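Gig Work & Side Jobs | Gear Reviews

Two months with the Trotley delivery bag

I've been riding dinner shifts for food apps long enough to kill three insulated bags, so when So-yul Geum (she rides the lunch hours in my zone) told me to try the Trotley backpack, I figured why not. It was $196, which hurt! My last bag was a Cotley and cost me less than half that.
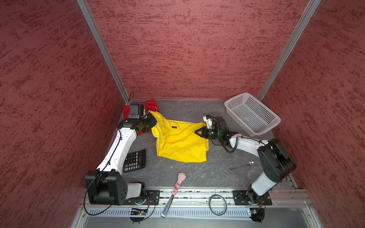

First thing I noticed was the straps. They're wide, they don't creep down your shoulders, and there's a chest clip I can work with gloves on. The Cotley had one of those tiny clips that pinch your thumb. Soup rides fine too, as long as you use the divider — skip it and a large pho will slide straight into somebody's spring rolls.

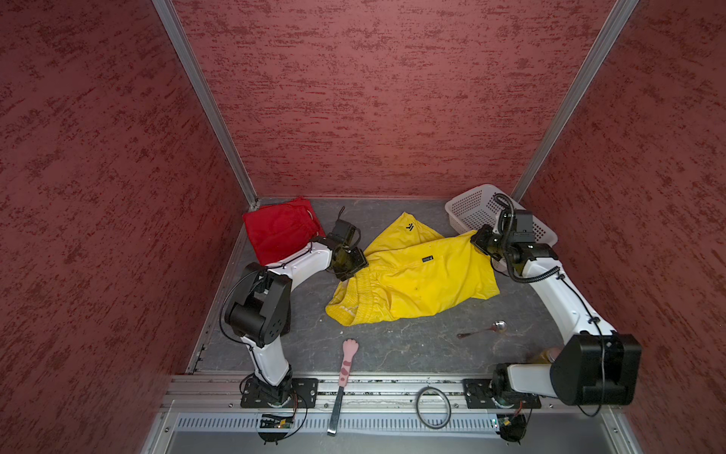
BOYCHUK, June

I've done 1,581 miles with it now, nearly all on an e-bike, and the zipper is the only part that bugs me. It sticks at the left corner when the bag's full. I rubbed a candle along it and that helped for maybe a week. Heat is good, though. Pizza was still properly hot after a 25-minute ride across the river, and I got a nice tip on that one (the stairs probably helped).
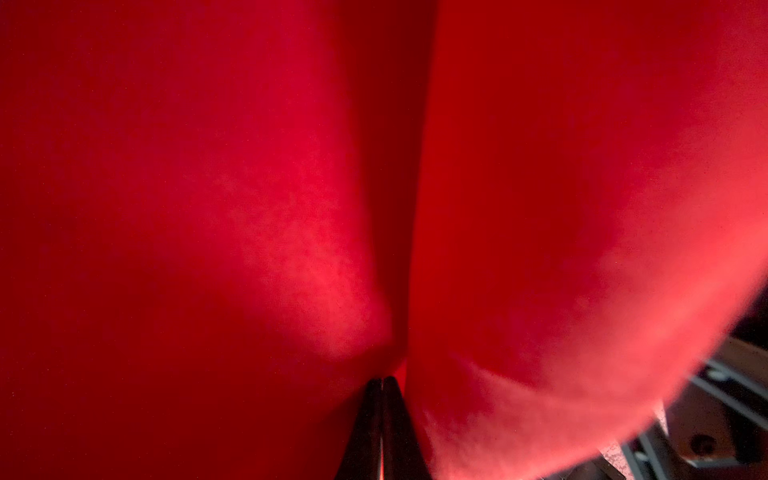 Is it worth it on what the apps pay right now? Depends on your hours. Base pay on my short trips dropped again this spring, so it took me roughly 8 dinner shifts to earn the price back once I took out charging and a new inner tube. If you only ride weekends I'd look for a used one. Yi-an Do got his from a guy who quit to go work at the Clumier warehouse, and it's in better shape than mine.
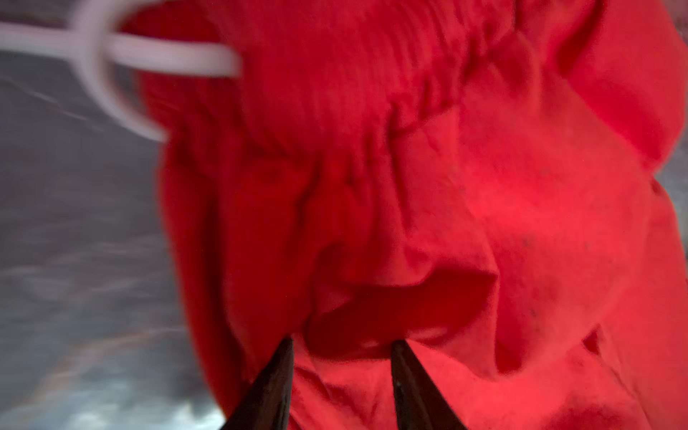 Oh, and you can't write off a bag you never kept the receipt for, so stick it somewhere safe. Mine came by email and went to spam. Customer service resent it in 2 days, no fuss.

Four stars from me. I'd go higher with a better zipper.

Contact us | Advertise | Back to top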